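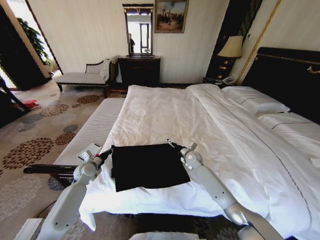 Saeed Mahmoudi wrote in to ask if the Purkus recorder is worth it for cloth, or if he should stick with his own scripts and a big hard drive. He has a two-arm setup and keeps losing takes when one side's log drifts from the other. Fair question. Short version: yes for cloth, probably not for much else.

What we used it for. Teleoperated garment handling, two arms, bed as the work surface, hotel-type bedroom. Picking up corners, stretching, laying flat, folding. Target was 1,000 episodes for a policy we train in-house. We're not there yet. Did 195 on the first stretch, kept most of them.

Setup
Quick. Plug in, name your cameras, pick a task, go. The manual is 14 pages and you need maybe three. Calibration page is wrong about the order, do the grippers before the head camera or it complains and you start over. Found that out twice.

Recording
The good part. Both arms and the head view land in one file with one clock. No more matching timestamps by hand at 11 pm. Start and stop are on a pedal, so your hands stay on the leaders. There's a "discard last" double tap, I used it constantly. Dropped corner, tap tap, gone, reset, again.

Dark fabric on white bedding is easy on the eye while driving. Black on black was misery, you can't see the folds in the preview at all. Preview needs an exposure slider – it doesnt have one.

Held-up takes, both ends pinched and pulled out wide, were the ones I cared about most. The hem hangs however it wants and the sleeves go wherever, so you need lots of them. Tagging these by phase (grasp, lift, stretch, lower) is built in and works fine.
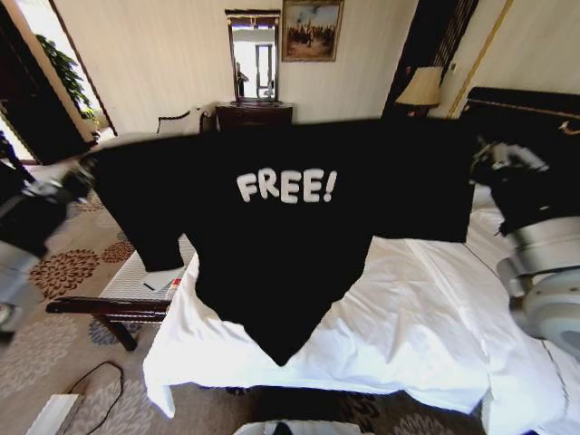

Labeling and export
Weaker. Phase tags are great, free text notes are not. Notes get chopped at 100 characters with no warning. Perla Serrano lost a whole afternoon of comments that way and was not pleased with me for recommending it.

Export to the Stora format works first try. Export to Ivbridge drops the gripper width channel unless you tick a box on the second tab. Why is that box off by default. For cloth the gripper width is half the data.

Support
Answered in a day, politely, fixed nothing so far. Exposure slider is "on the list" as of March.

Gripes, small
Pedal cable is too short. Fan is loud. The episode browser sorts by name so take 10 comes befor take 2.

Would I buy again
For two arms and soft stuff, yes. Rigid objects on a table, one arm – save the money, the free Moulin logger does that job.

Four out of five. Half a point back if they fix the notes thing.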